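Space Policy and Security
Handout 6: Reading a launch announcement
Course tutor: Bronwyn Hoani

Read this before the March seminar. Bring one official statement about a launch, from any country, and be ready to pull it apart.

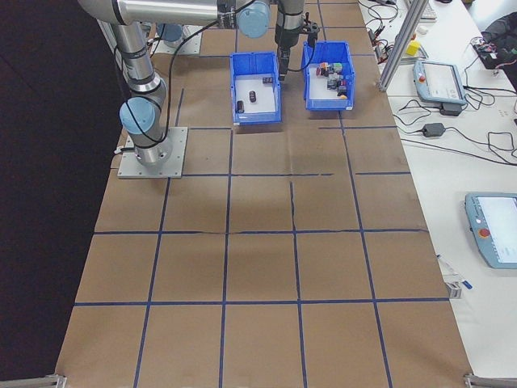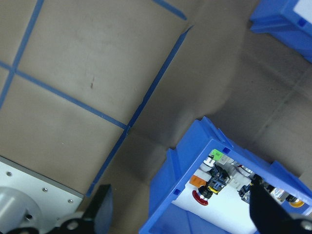
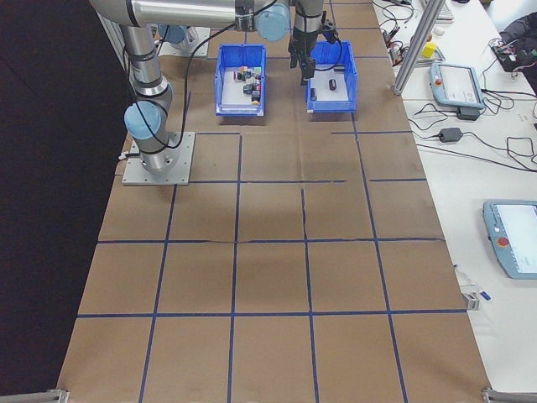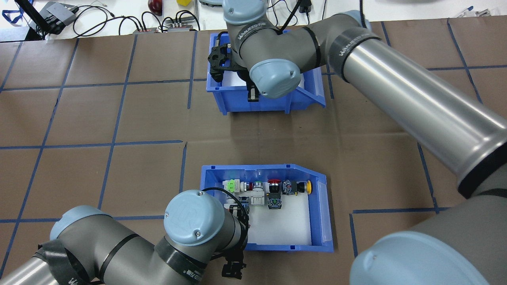 Reading time: 2 minutes

1. The word "civilian"
Governments use it freely. A satellite can map crops in the morning and airfields in the afternoon, and the press release will mention the crops. Ask who pays for the launch, who runs the pad and who gets the data first.

2. Rocket or missile?
Both need engines, guidance and staging. A warhead meant to reach the ground also needs a reentry vehicle, and a satellite launcher doesn't. Commentators on both sides skip this point. A successful launch tells you something about range – it tells you very little about accuracy.

3. Numbers in statements
Take our practice case, the Palldale launcher. The first statement gave a range of 2,787 kilometers. The second gave 2,080. Neither named a payload mass, so neither figure can be checked. Lieven Schouten's paper uses the larger one 27 times without asking where it came from. Marisol Ayala's reply is better, though I think she trusts the second statement too much.

4. "Successful test"
Successful at what? A first stage that burned as planned can be called a success even if nothing reached orbit. Look for an orbit, then look for someone outside the program who tracked the object. Treat a video with music on it as advertising.

For the seminar
Read Schouten, then Ayala, in that order.
Mark every claim in your statement that has no source.
Iolo Lloyd will argue that the Palldale program is purely scientific. Lies Dijkstra will argue that it isn't. I expect both to find the evidence thinner than they would like.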